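Home | About us | Classes | Repairs | Journal | Find us

About us

Hello, I'm Morven, and Cluvo is my fault. We're a small evening school for looking after the things you already own: shoes, bags, coats, jumpers with holes in the elbows, the lot. I teach most of the leather classes and my friend Rhydian Harries does anything with a needle in it, plus the bookings, plus the biscuits (he'd like it known that the biscuits are homemade).

How it started

I grew up above a shoe repair shop, so I learned to polish before I could tie a lace. My great-grandfather opened it in 1932, and by the time I came along the whole building smelled of wax and rubber heels. I didn't want anything to do with it! I went off and worked in an office for years, selling stationery for a firm called Notix, and I wore through a pair of shoes every winter like everybody else in the place.

Then one lunchtime a colleague was about to bin a pair of perfectly good brogues. I took them home, cleaned them up, put a bit of cream on them and brought them back on the Monday. She asked me to show her how. Then her sister wanted to know, and her sister's book club, and before long I was hiring the upstairs room of a café and carrying a suitcase of brushes there on the bus.

Rhydian came to the second class to learn about boots and spent most of it mending another student's coat lining. I asked him to come back and teach. He said he'd do it until August, and he's still here.

What we do

Our classes are small and fairly noisy. You bring something that needs attention, we have a cup of tea and a look at it, and then you do the work yourself with one of us next to you. We don't take it off you and do it while you watch - I had teachers like that and I never remembered a thing.

The first leather evening goes over the basics, which means getting the dirt off, feeding the leather, putting colour back and brushing up a shine. People are always surprised by how much of it is brushing. If you only ever buy one thing from us, make it a decent horsehair brush and keep it well away from the polish you use for other colours. I've ruined tan boots that way and I don't want you to.
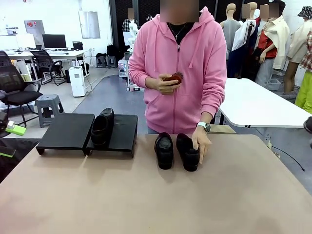 Who comes along

All sorts. We've had wedding parties, school leavers with their first interview coming up, a brass band with a lot of black shoes between them, and plenty of people who found their grandad's boots in a cupboard and wanted to wear them. You don't need to be handy. Rhydian will tell you I can't sew a button on straight, and he's right, so you'll be in good company on a mending night too.

Children over ten are welcome if they bring a grown-up. Dogs are welcome if they don't eat the samples (one did, it was a suede offcut, she was fine).

The room

We moved into our own place at 37 Lakell Yard two winters ago. It used to be a bicycle shop and it still has the enormous front window, so in summer we get lovely light right up to the end of class. There's a step at the front door but the side entrance is flat, and Rhydian will come and open it if you ring the bell. It's warm, the kettle is big, and the loo door sticks a bit, so give it a shove.

What it costs

An evening is £20, with all the creams, thread and cloths included. We keep a few free places on every class for anyone who's finding money tight, and you don't have to explain yourself, just put "free place" in your email. We also run a swap shelf by the door. Leave a pair you've done with, take a pair that fits. It passed 100 pairs last year and I did a little dance.

Want to come?

Drop us a line and tell us what you've got and what's wrong with it. A rough idea is plenty. If it's something we can't fix we'll say so, and we usually know somebody who can - the lovely people at Xenos next door do zips, for a start, and they're much quicker at it than we are.

See you soon, I hope!

Morven Sutherland

Recent from the journal
- Salt marks on boots and how to shift them
- Darning for people who hate darning
- Which laces go with what
- Rhydian's ginger biscuits, by popular demand

Contact us | © Cluvo, 37 Lakell Yard | Back to top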